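August
By a contributor

The ad said the apartment above the old Druteck showroom came furnished, and that was true in the way horoscopes are true. It came with a table, a lamp and a smell of floor wax. The agent from Jeltau told me the kitchen had "everything a person needs." I asked which person. She laughed and handed me the keys.

I had 800 dollars left after the deposit, so I wasn't going to be buying crockery. My sister swore by the Lelum starter box, which a neighbor of hers was giving away. She said it would change how I felt about mornings. I have never owned a cup that changed how I felt about anything, but I drove over and got it.

It took me most of an evening to set it all out. The mugs went up on their post, the plates went in their rack, and I stood back with my arms folded and waited to feel like someone who lived there.

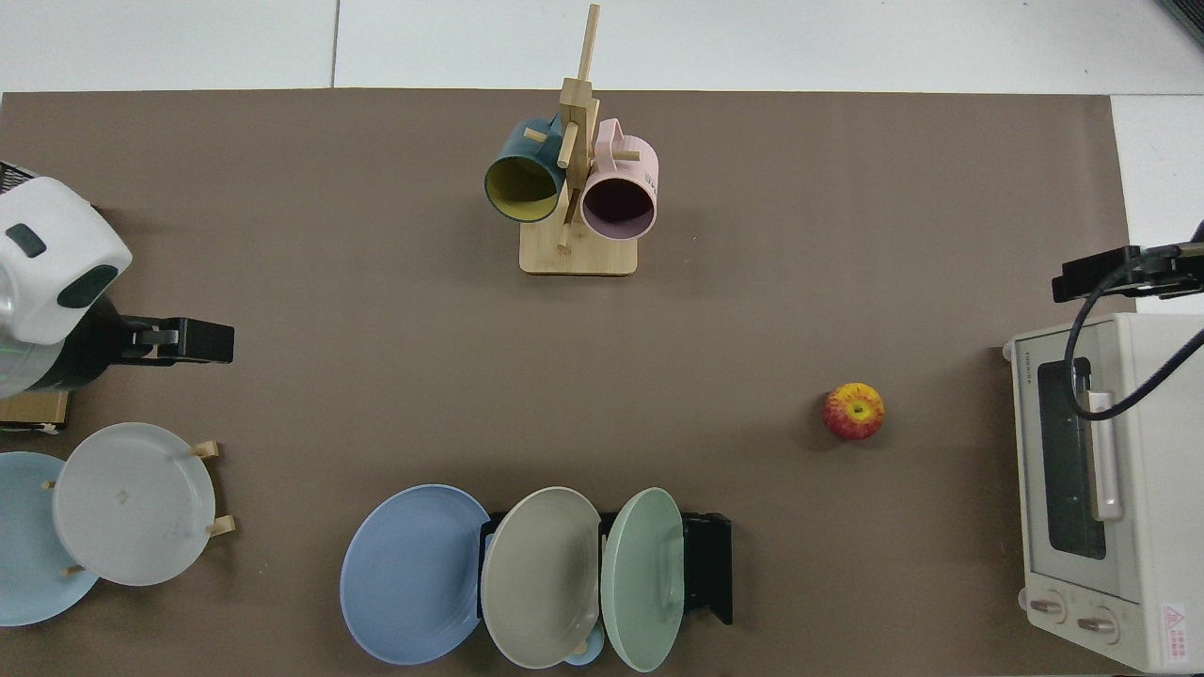 The teal one and the pink one, on their tree.

I didn't trust the teal one. It was dark and sensible on the outside and bright yellow inside, like a banker with a parrot. The pink one at least was plain about what it was. And why a tree? A mug stands up fine without help — it has a flat bottom for the purpose.

At 20 past six the next morning I took down the pink one, made coffee, and drank it at the window. It tasted like coffee. Down on the street a man was washing the sidewalk outside the Le Goff bakery, and he looked up and waved, probably at somebody else.

I waved back anyway. Then I rinsed the mug and hung it on the wrong side.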